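Friday, late

I burned the rice again tonight, and scrubbing the pot got me back on the question I chew on most weeks, which is whether a machine could be doing this for me yet. I don't think so. I'm less sure about work. At Lastura we move plates all day, and I would give a lot of that up.

Spent the afternoon on the simulation for the plate move. The job is small. Pick up a plate, carry it across the board, set it down on its pad. A new hire learns it before lunch. I set the target for this month at 500 clean moves in a row, and the best I have so far is well short of that.

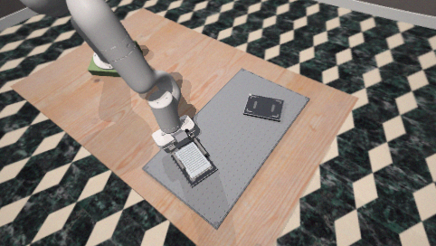 The Greltevik office wants a yes or no by April on whether we buy an arm for the prep bench. I keep telling them it depends on what they mean by the chore. Carrying is close to solved. Setting down is where the trouble is. A person feels the corner catch and gives it a nudge without thinking. The arm goes where it was told to go, and if the plate is a hair off, it keeps going.

I went back through the log after coffee. 3,915 attempts since we started, and 1,696 of them I would accept from a person. The rest were crooked, or dropped early, or stopped because the fingers came in at a bad angle. I changed the approach so the gripper opens wider before it comes down. Too soon to say if that helps. I also slowed the last part of the move, and the whole run now takes longer than I do by hand – a fact I left out of my note to Greltevik. 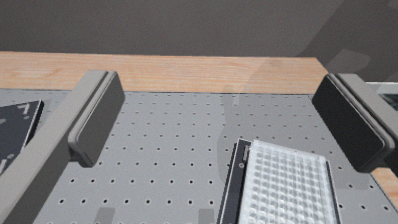 Grovum put out another video of their kitchen machine folding dish towels. I watched it 3 times. The towels were all the same size and already flat on the counter. Mine come out of the dryer in a knot with a sock inside. I'd like to see it start from there.

Still, I shouldn't be too hard on them, given that my own table is just as tidy. Same board, same kind of plate, good light every time. The Metwally bench has tape residue and a drawer that won't shut, and people leave pens on it. 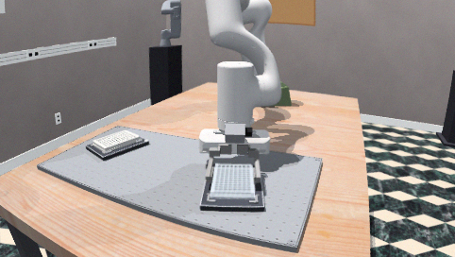 My guess tonight is two years for the plates, if we keep the bench clear. For the rice pot I won't guess. It's soaking in the sink and I'll try it again in the morning with the steel wool. Need to buy dish soap, and call about the dryer vent.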